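Decanting washing-up liquid from bulk – worth it?

2 min read

gradon_flat2
7 September 2019
We're a shared house of five and get through a lot of washing-up liquid. Leonardo Pagano, who does our shopping order, wants to buy a big drum and refill the old bottles. I'm not against it but I've done it before and ended up with a sticky cupboard. The bottles would live in a clear plastic bin so any drips stay in there. 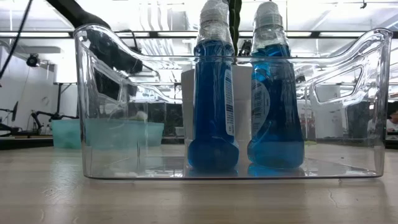
The supplier is Mahmoudi and the drum costs less per litre than what we pay at the corner shop. Delivery is free over a certain amount. Has anyone kept this up for more than a few months?

Rurkska
Yes, since February. Get a pump for the drum. Pouring from a full one is hopeless and you lose more than you save. Label the bottles as well, or someone will fill one with floor cleaner.

aranda_r
I'd say don't bother. We worked it out at our place and the saving was tiny once you added the pump. People also use more when they know there's a drum under the sink.
– Ramiro

Rurkska
That's a habit problem and you'd have it with small bottles too. We mark a line on the bottle and refill once a week.

aranda_r
You might. Our lot ignored the line.

hob2591
Check whether it's concentrate. My sister bought a drum and used it neat for ages. If it is, the dilution will be on the side. Don't mix up more than you'll use in a fortnight, the thin stuff goes cloudy.

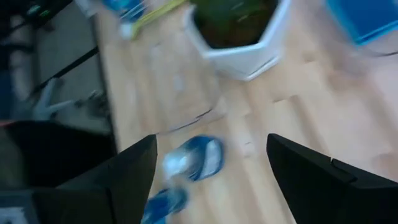

Also rinse the old bottles with hot water and let them dry with the caps off before the first fill. Old liquid dries in the nozzle and then it squirts sideways.

gradon_flat2
Thanks. It is concentrate, I looked it up. Where do you all keep the drum? Ours would have to go in the hall.

Rurkska
Under the stairs, on a tray. Hall is fine if it's away from the radiator.

aranda_r
A drum in the hall would annoy me more than paying shop prices – but it's your hall. If you do go ahead, ask for the smaller size first. Leonardo can always order the big one next time.

gradon_flat2
Smaller size it is. I'll put the pump on the same order.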